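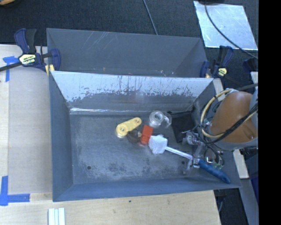

Sorting and storing small items – project report
Kirsten Ross, Floor Timmermans
Group 2, draft from December

Aim
Find out if mixed small items are easier to find in a metal bin or in a shelf tray. Warkton workshop gave us the space.

What we did
Same kinds of things in both: tape roll, scrub brush, a red block, small parts. One person looks away, other one calls out an item, start the watch. 100 tries in the bin, then 100 in the tray. Floor did the timing, Kirsten did most of the picking. Swapped after lunch, arms got tired.

Results
Bin slower for the small stuff. Dark items worst – gray metal, shadows, you look right past them. Red block was always quick. The brush is long so you grab it wihtout really looking. Tape was in between, the clear kind is hard to see against metal.
Total search time for the bin was 916 seconds. Tray total is in the Nodow sheet, still has to be checked.

Problems
Light changed during the afternoon. Didnt write down when. Also we got better with practice, so the tray had an advantage going second.

Next time
Switch the order halfway. Put a light mat in the bin – some 125 more tries should be enough.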